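From: Ibsa Kumsa
To: Prirkstead Visitor Economy list
Date: Thu 1 February
Subject: Re: Ongate visitor figures

The Ongate tourism office wrote:
> Colleagues will be pleased to hear that Ongate had its best year yet,
> with 3000 overnight visitors between April and the end of the season.
> The new coach stop has clearly made the difference and we hope every
> guesthouse in the area will get behind the plan for a second one at
> Flostley.

I'd like to be pleased, but I can't see where the 3000 comes from. If it's nights, it should say nights. A couple who stay five nights are two visitors, and I have a feeling they've gone into this as ten. The Flostley campsite doesn't send in returns at all, as far as I know, so somebody has either guessed at it or left it out, and the message doesn't say which.

We took 214 bookings last season. That was a decent year for us, a bit up on the one before, and I don't remember any of them mentioning a coach. Most of our guests drive. The walkers get the train to Prirkstead and ring for a lift.
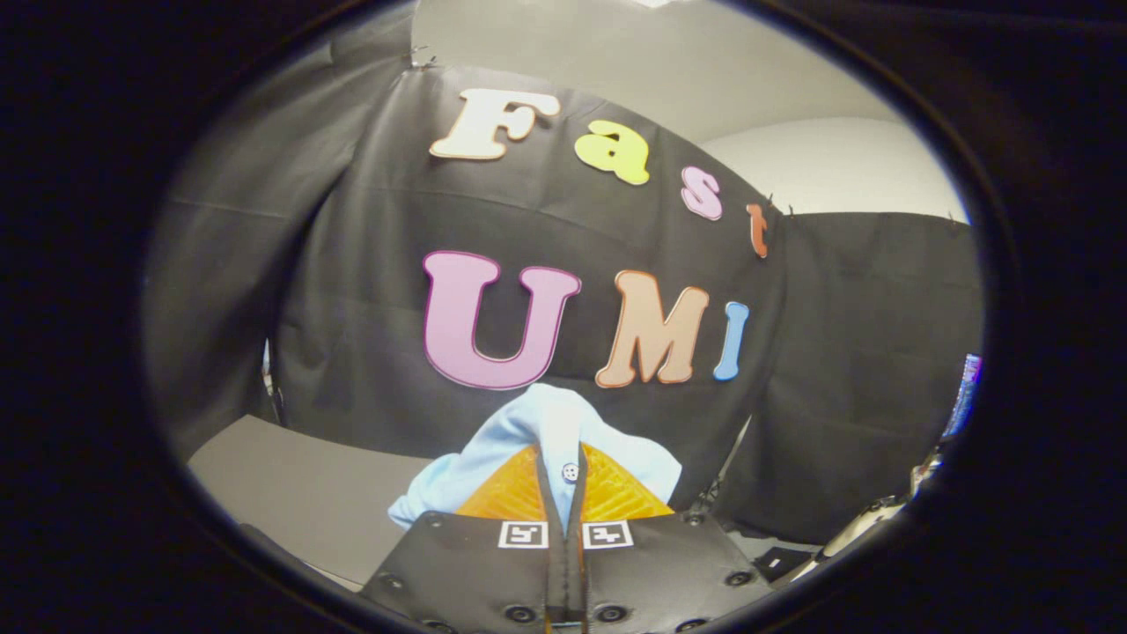 As for the coach stop, Mirzaei Coaches pull in for forty minutes, people use the toilets, some of them buy an ice cream, and off they go to the coast for the night. I've nothing against ice cream. But those are day trippers and they shouldn't be in an overnight figure – if they are in it, that would explain a good deal.

Before anyone asks us to back a second stop at Flostley, could the office send round the returns by month, with the campsite shown separately? And what did the first stop cost, including the resurfacing? I asked at the spring meeting and was told it would be in the minutes. It wasn't.

I'm willing to be proved wrong on all this. A spreadsheet would do.

Ibsa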